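Zelitz cell: equipment list and budget notes

Last revised 2020-09-11

What this file is

This README goes with the purchasing folder for the Zelitz cell, the two-arm tabletop workstation we use for recording dish-handling tasks. It covers what was bought, what was left out, what we would order differently, and what has to be planned for if a second cell is approved. The spreadsheet in the same folder has the line items. If the two disagree, trust the spreadsheet.

It is written for whoever places the next order. It does not cover the recording software or the data format. Those have their own README in the Belkadi repository.

Folder contents

orders.csv – every purchase, with supplier, order date, delivery date and cost code
spares.csv – what is on the shelf and the reorder level for each part
quotes/ – quotes received, including the ones we turned down
drawings/ – enclosure cut list and table drawing
props.csv – mugs, trays and other handled items
README – this file

Scope of the purchase

The cell was budgeted as one unit with five cost codes:

A – arms and grippers
B – enclosure, rails and table
C – cameras and lighting
D – computer, power and cabling
E – props and surface coverings

Code A took most of the money, as everyone expected. Code D went over. Code E was underfunded in the first draft and had to be topped up in August from what was left in C.

Arms

Both arms came from Nastetero as a matched pair. We asked for quotes on single units as well, and the pair price was better once shipping was included. The quote covers the arms, the bases, the grippers and one set of cable hose per arm. It does not cover mounting hardware for the front rail. We had assumed it did, and that cost us two weeks while the plates were made.

Ask for the mounting pattern before the frame is cut. The drawing in the Nastetero catalog is for an older base, and the hole spacing is different on the current one.

Gripper fingers are a wear item. Order six spare sets with the arms. They are cheaper on the original order than as a separate purchase, and they ship in the same crate.

Enclosure and table

The frame is aluminum extrusion with corner brackets, cut to length by the supplier. We paid for cutting and would do so again. The walls are flat panels so that coverings can be swapped, and the tabletop lifts out for the same reason.

We looked at a ready-made enclosure from Marnenura. It was well built but deeper than we needed, and the back row of any layout would have been out of reach for the arms. The quote is still in the folder in case the task list changes and we need more floor area.

Sizing the table was the part that took longest to settle. The mug task sets the minimum: there has to be room for a loaded tray, for mugs standing behind it, and for both grippers to come in over the tray at once.

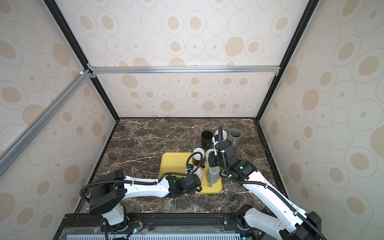 A smaller table would save very little. The price of the top hardly changes between the two sizes we were quoted, and the extrusion is sold by length, so the difference is a few short pieces. The real cost of going larger is bench space. Measure the room first, including the clearance behind the cell, and then work inward.

Surface coverings are billed to code E. We buy patterned wallpaper by the roll and cover all the walls in the same pattern. Buy one roll more than the area suggests. Matching the pattern at the corners wastes paper, and discontinued prints cannot be reordered. Tabletop coverings last longer than the wall paper and can be bought one at a time.

Cables and power

This is where code D went over. Items missing from the first budget:

– corrugated hose for replacement runs
– cable ties, small, white
– a second power supply, kept as a spare
– longer leads from the front rail to the computer
– plates for mounting boards to the rail

None of these is expensive alone. Together they came to more than the lighting. For a second cell, copy the code D lines from orders.csv as they stand and do not start from the original estimate.

Leave slack in the hose order. The hose has to follow the arm through its full reach, and the length in the Nastetero kit is enough only if it is routed the way their manual shows.

Props

Mugs are bought locally in small lots. We want a mix of colors and shapes, and sets from one maker are too alike to be useful. The first order was for 200 props across all tasks, and mugs were the largest group. Set aside money for breakage from the start. Trays have held up well, and we have not replaced one.

Every prop gets a row in props.csv when it arrives, with its purchase date and color. Please do this before it goes into use. Looking up a price after the receipt has been filed is slow work.

Lead times

Arms have the longest lead time, followed by the cut extrusion. Everything else can be ordered after the arms ship. Do not order the tabletop early – it is heavy, awkward to store, and the return window is short.

Planning for a second cell

Open items before a request goes in:

– floor space next to the Zelitz cell, or a different room
– whether the pair price from Nastetero still holds
– whether the two cells share a spares shelf (current plan: yes)
– an extra circuit for the room, which has to be quoted by the building
– a line for installation time, left out last time

The spares levels in spares.csv are set for one cell. Sharing the shelf does not mean the levels stay the same. Fingers and hose should be doubled. The spare power supply can probably cover both.

Known gaps in the data

Delivery dates for the first camera order are missing. Two rows under code B have the cost before tax, and they are marked in the notes column. Installation hours were not tracked. Currency is US dollars throughout, and shipping is listed on its own row wherever the invoice allowed it.

Changes

Corrections go in the notes column of the relevant file, with the old value kept beside the new one. Update the revision date at the top of this file when a cost code total changes.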